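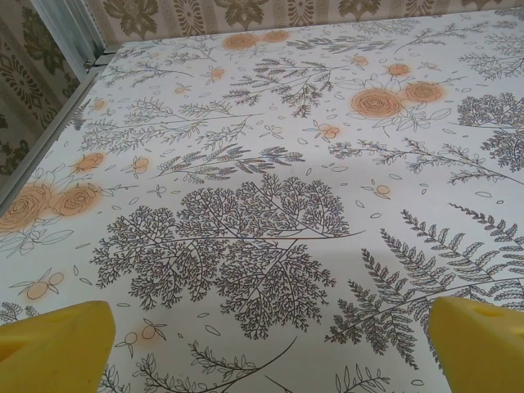

# Minutes, Tablecloths and Dining Room Group

6 Jun 2024, Mai Guest House, dining room

**Present:** house manager, head of housekeeping, breakfast cook, bookings clerk, one member of the owning family. Minutes taken by the bookings clerk.

**Apologies:** laundry lead.

## 1. Minutes of the last meeting

Agreed as written, with one correction. The entry on napkins should say the plain ones are to be kept for evening use only. The earlier minutes said breakfast.

## 2. Matters carried over

- The sticking drawer in the sideboard has been planed and waxed. Closed.
- Spare placemats are still in the upstairs linen closet. Housekeeping to bring them down before the next meeting.
- The wobbly chair by the kitchen door is at the repair shop. No return date given yet.

## 3. Choice of cloth for the long table

The group looked at the botanical cloth with the orange roses and gray fern and twig drawings, laid out on the table. It has an off-white ground.

The house manager is in favor. The old cloths show every crease and look cold in the mornings. The drawn pattern is lighter and the orange is soft enough to sit with the wallpaper.

The breakfast cook asked whether two patterns so close together would be too much. Housekeeping thought it might be if the curtains were patterned as well, but those are being replaced with plain ones in November. The cook is content with that.

The family member would have preferred a cloth with no flowers. Asked that this be noted. Did not object to the purchase.

Agreed to go ahead with the botanical pattern for the long table and the window tables. The side table used for juice and cereal keeps its wipe-down cover.

## 4. Quantity and cost

Two quotes were on the table.

Nedarix quoted $3,365 for the full order, hemmed, delivered in one shipment. Fikitz quoted less for the fabric but does not hem, and the sewing would have to be found locally. The bookings clerk called two sewing shops and neither could take the work before fall.

The budget line for dining room linen stands at $2,000. The rest would have to come from the general furnishing line. The house manager confirmed there is room for this if the hallway runner is put off until next year.

The order is for 11 cloths. Housekeeping had asked for more, to allow a full change while one set is in the wash. After some discussion it was agreed that the old cloths can cover the gap during the busy weeks.

Agreed: accept the Nedarix quote. Hallway runner deferred.

## 5. Washing and storage

The laundry lead sent a note, read out by housekeeping. Main points:

- Wash the new cloths separately for the first few loads, in case the orange runs.
- Cool wash, low spin. No bleach on any of them.
- Iron on the wrong side.
- Tea and coffee marks to be treated the same day, before the cloth goes in the hamper.

The group accepted all of this. The cook asked for a bottle of stain remover to be kept in the kitchen so that marks can be dealt with after breakfast. Housekeeping will set one up on the shelf over the sink.

Cloths will be stored rolled on tubes in the linen closet. The closet needs one more shelf. Widiva, who fitted the pantry, will be asked for a price.

## 6. Laying the tables

There has been some unevenness in how the tables are dressed, with the drop longer on one side than the other. From now on the cloth is to be centered first and smoothed from the middle outward before any china goes down. The pattern has no obvious top or bottom, so either way around is fine.

Vases on the long table to be kept to small ones. The cook asked that they be moved off before the hot dishes come out. Agreed.

## 7. Other business

The bookings clerk reported that guests in the back room have asked for breakfast to start earlier. Left for the next meeting, when the summer staffing is known.

The toaster is tripping the breaker again. House manager to call the electrician.

## Actions

| Action | Who |
|---|---|
| Place order with Nedarix | House manager |
| Tell Fikitz the quote was not taken up | Bookings clerk |
| Ask Widiva for a price on the closet shelf | Head of housekeeping |
| Bring placemats down | Head of housekeeping |
| Stain remover for the kitchen | Head of housekeeping |
| Call electrician about the toaster circuit | House manager |
| Ask repair shop for a date on the chair | Bookings clerk |

Next meeting in 5 weeks, same room, after the breakfast clear-up.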